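Informe de avance n.º 2 — Celda bimanual de sobremesa
Taller compartido Prellemer
Destinatario: Benedetta Marino, programa de ayudas Kastbridge
Redacta: Guido Sala
Fecha: 13 de febrero de 2019

1. Objeto y alcance

El presente informe cubre los trabajos realizados desde la entrega del primer informe, en septiembre, y sigue el orden de partidas de la memoria aprobada. El proyecto consiste en construir, con medios de taller, una celda con dos brazos pequeños para ensayar tareas domésticas de ordenación. Han participado Gaetano Melis (mecánica), Rosario Dal Bello (electrónica y cableado) y quien suscribe (control y documentación).

2. Estructura

La estructura de perfil de aluminio está terminada. Se montó dos veces: en el primer montaje las diagonales de la base diferían en 6 mm y la placa del brazo derecho no asentaba bien. Melis desmontó los perfiles frontales, volvió a escuadrar los cortes y repitió el apriete en cruz. La segunda medición quedó por debajo de 1 mm y se da por válida.

Los paneles laterales y el posterior están colocados. Se ha descartado la puerta delantera prevista en la memoria, porque obligaba a retrasar las bases de los brazos y restaba alcance hacia el fondo. El importe de esa partida se ha destinado a escuadras de refuerzo y tuercas de ranura.

3. Brazos y electrónica

Los dos brazos están fijados a los perfiles frontales y responden desde el mismo equipo de control. El bus de comunicación perdía tramas cuando ambos brazos se movían a la vez; Dal Bello lo atribuyó a una masa compartida con la fuente auxiliar y separó las alimentaciones. Tras el cambio se registró una sesión continua de 20 minutos sin errores de trama.

Queda pendiente el guiado definitivo de cables. La solución actual, con bucles libres, permite trabajar, pero condiciona los giros de muñeca y requiere supervisión durante el movimiento. Se han pedido a Treltum guías flexibles y abrazaderas de perfil bajo; el plazo comunicado es compatible con el calendario.

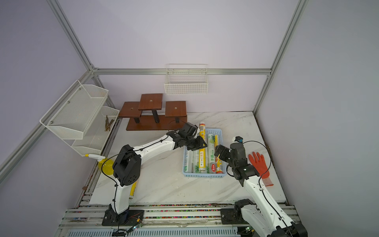 La tarea de referencia para la fase actual es la extracción de objetos de un recipiente y su colocación en un punto designado. Se eligió por reunir en poco espacio las dificultades que interesan al proyecto: contacto entre piezas, superficies de película blanda y orientación variable. La cesta azul claro con los rollos de film y bolsas para alimentos queda al alcance de las dos pinzas, y los rollos tumbados en sentido longitudinal obligan a entrar con los dedos entre cilindros contiguos. Los de envoltorio transparente, situados a la izquierda, son el caso menos favorable para la detección por color; el amarillo, en el centro, se segmenta con facilidad. El expositor de madera de tres estantes proporciona los destinos elevados y el cesto de malla de la pared posterior, un destino con borde.

4. Ensayos

Los ensayos se hacen por teleoperación y se graban para su análisis posterior. Hasta la fecha se han archivado 1786 secuencias, incluidas las fallidas, que se conservan con su etiqueta de causa. Las causas más frecuentes son, por este orden: cierre de la pinza sobre dos rollos a la vez, deslizamiento durante la elevación y contacto del antebrazo con el borde del recipiente.

El deslizamiento disminuyó al reducir la velocidad de cierre y forrar los dedos con lámina de caucho. El cierre doble no se ha resuelto. Melis propone dedos más estrechos en la punta; hay un juego dibujado y sin fabricar. El contacto del antebrazo depende sobre todo de la trayectoria de entrada y se tratará por software, con un punto intermedio obligatorio por encima del borde.

El guante de goma y otros objetos deformables se mantienen en el catálogo, aunque todavía no se les asigna tarea propia.

5. Incidencias

— Holgura en el codo del brazo izquierdo, detectada en una revisión ordinaria. Se corrigió con una arandela de ajuste. Conviene repetir la medida antes del próximo informe.

— Limpieza. Se acumulan restos en la junta entre el tablero y la pared derecha, así como en los perfiles frontales. No afectan a los ejes, pero sí a la repetibilidad cuando un objeto apoya sobre ellos. Se añade el aspirado a la lista de arranque.

— Consumo eléctrico. El cuadro del taller no admite la celda y la fresadora Caruso en marcha simultánea. Ermanno Colombo, responsable de la instalación, ha autorizado un circuito separado con cargo a Prellemer.

6. Presupuesto

El gasto se mantiene dentro de lo concedido. La desviación en tornillería y perfil se compensa con la supresión de la puerta. No se solicita ampliación. Se solicita, en cambio, autorización para trasladar el remanente de la partida de cerramientos a la de pinzas, con el fin de fabricar los dedos estrechos y un juego de repuesto.

7. Trabajos previstos

Instalación de las guías de cable y nueva calibración de la cámara de muñeca.
Fabricación y montaje de los dedos estrechos.
Repetición de la serie de extracción con los mismos rollos y la misma disposición de partida, para disponer de una comparación directa.
Redacción de la hoja de montaje, con pares de apriete y esquema de alimentación.

La repetición de la serie no comenzará hasta recibir respuesta sobre el traslado de partida. Las facturas y el registro de ensayos se remiten en envío aparte.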